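The first thing Annelore Rathjen does with a new cup is turn it upside down. She runs a thumb along the foot, stops where the curve stops, goes back a little and tries again. Only then does she look inside.

"People fall for a glaze," she says. "I fall for the bottom inch."

We are at the back of her shop in Nedcombe at eight on a Sunday morning, before the door is unlocked, and she has already poured coffee into three different cups so that I can taste the same brew three ways. I was skeptical. By the second cup I was swapping them back and forth like a kid with a new set of markers. The thin one made the coffee seem sharper. The heavy one, with a lip as round as a pencil, made it taste almost sweet, and I went back to it until it was empty (and then asked for more).

Rathjen keeps 106 cups on open shelves, nearly all of them white or close to it. Put them side by side and the word stops meaning much. There is a chalky white from Lutz Hagedorn's workshop, a bluish one she calls skim milk, and a whole row of creams that shift as the sun comes around the building. Hagedorn has been mixing the same family of glazes for most of his working life, and his notebook is up to test number 2149. He still gets excited about a good one. When I reached him by phone he had a batch cooling and talked for twenty minutes about a cream that leans yellow under a lamp and goes quiet by a window.

His advice for looking at white is to use more of it. Set the piece on a pale table, keep everything colorful off to the side, and let the shadow do the drawing.
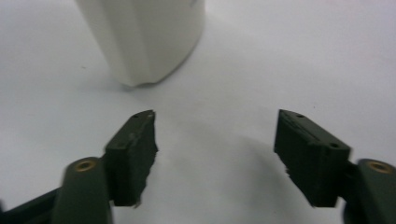 Photo: Lavanya Mathew

On a white tabletop, an off-white wall has one side that takes the light and another that falls into gray, and the soft shadow at the base gives the shape its weight. A faint line running down the middle is enough to split the surface into two tones. Near the foot, the outline bends inward, and once you have noticed a bend like that you start hunting for them in your own cupboard. I did, anyway! I found four that same evening, on mugs I had been washing for years.

Edeltraud Oltmanns, who teaches an evening class two streets over, has her students draw a plain cup before they are allowed near the clay. They get a soft pencil and a single lamp. Most of them draw the rim first and run out of paper by the time they reach the bottom, so she now makes them begin at the shadow and work up. I tried it at her kitchen table and produced something like a flowerpot, but I could tell you exactly where the light was coming from.

Back at the shop, the regulars have their own loyalties. Reinhold Ruppert comes in for the straight-sided ones, which he uses for soup. Rathjen herself drinks from a squat cup with a chip she has sanded smooth, and she won't sell it, though she has been asked. She refilled it while I was putting on my coat, then handed me the heavy one, wrapped in newspaper, and named a price I could live with. It's next to me now, full, on the palest part of the desk.

Contact the editors | © Nedcombe Magazine. All rights reserved. | Back to top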